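Re: [pressing] Humidity setpoint for the sheet store

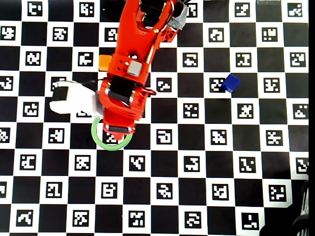

On Wed 10 March, Lindiwe Visser wrote:
> We logged 560 sheets after moving the Gosley store to the lower setpoint.
> 109 show cockling at the mount edge. Is the paste to blame, or the drying?

Drying, I think. We saw the same pattern at Villa in August with methyl cellulose and with wheat starch, so the adhesive doesn't separate the cases. Check the blotter change interval first. Ours went from 48 hours to 24 and the next 201 sheets stayed flat. Also, were the 109 all on the heavier mounting stock? The grain direction on ours varied by batch.

Anil Pillai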